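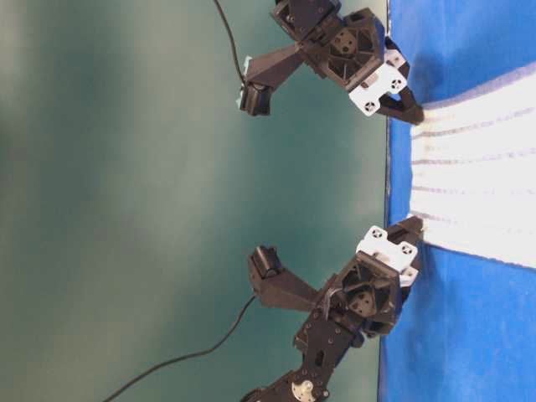 Binex has started collecting its towel-folding examples out of the old Zitent building on Rirkton Road, and they let me hang around for a morning in July to watch. The plan is 2000 recorded folds by the end of the season, every one of them done with a person guiding the arms the whole way through. I'd pictured something a lot fancier, but the job comes down to two black arms, a bright blue tabletop and a white towel with thin lavender stripes, with a gripper pinching each corner of the near edge. I could have watched it for hours!

The people guiding the arms work in turns, 16 folds and then a break, and I got a try myself (mine went straight in the reject pile, fair enough). You move your own hands and the arms copy you, a hair behind, and the hard part is keeping both sides level so the cloth doesn't twist. One of the operators told me she'd needed 100 practice folds before any of hers were kept. I quit at four.

What they're after is variety. A towel goes down straight, then crooked, then half bunched up, and the person has to sort it out each time. Fumbles get saved too, as long as the fold gets finished — the crew wants the system to see how somebody recovers from a bad grab.

The software that learns from all this is called Chowdary, and its first training run used only 54 folds. I asked how that went and got a lot of laughing. The next run is set for when they've got enough crooked starts, and after towels they're moving on to pillowcases. I've already asked if I can come back for those.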